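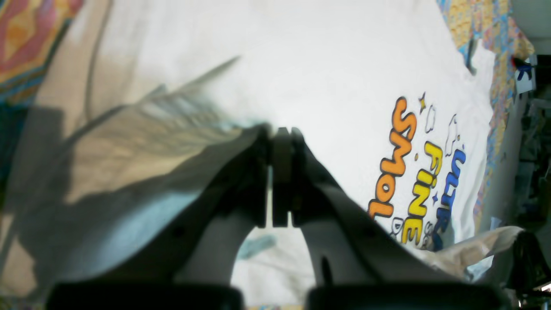 Printed T-Shirts: Washing, Folding and Keeping the Letters Bright

Questions we hear most often at Filtness

We get a lot of mail about printed tees, more than about everything else we sell put together, and we love it! People grow very attached to a shirt with a silly word on it. If your question isn't covered, do write to us, and please mention your order number if you have it handy.

How should I wash a shirt with a big colorful print?

Turn it inside out, button or zip up whatever else is going in with it, and use cool water on a gentle cycle. A small load is kinder than a stuffed one. We like to keep bright white tees together, away from jeans and anything new and dark (new navy towels are the worst, in our experience).

Can I put it in the dryer?

You can, on low, and take it out while it still feels the tiniest bit damp. A hanger in a shady spot is gentler on thick bubble lettering, though we know not everyone has the room.

It came out wrinkled. Can I iron it?

Yes, but from the inside, with a thin cloth between the iron and the shirt. Often you can skip it altogether: lay the tee flat on the bed, smooth it with your palms from the middle outward, and leave it there while you sort the socks.

What is the best way to fold it so the print doesn't crease?

A bed is our favorite place for this, as there's plenty of room to spread out. Lay the shirt face down, bring each side in toward the center, fold the sleeves back, then bring the hem up in 2 loose folds. Try to let the folds land beside the lettering. If the words are very wide, roll the shirt softly instead, print side out.

My print feels sticky when two shirts are stacked. What now?

Slip a sheet of plain tissue between them. The Kulau tees have a heavier ink than our others and like a little air in warm weather, so please don't squash them under a pile of sweaters.

Do you sell tissue?

We do! The Toscombe pack has 300 sheets and is item 3177 in the shop. Cut in half, it lasts for ages.

Will the colors fade?

A little, over the years, like any favorite shirt. Keep it out of strong sun when it isn't being worn and you'll slow things down nicely.

Can I return a shirt I've already washed?

Only if there's a fault in the print or the stitching. Write to us first and we'll send you a label.

Page last updated 5 March 2023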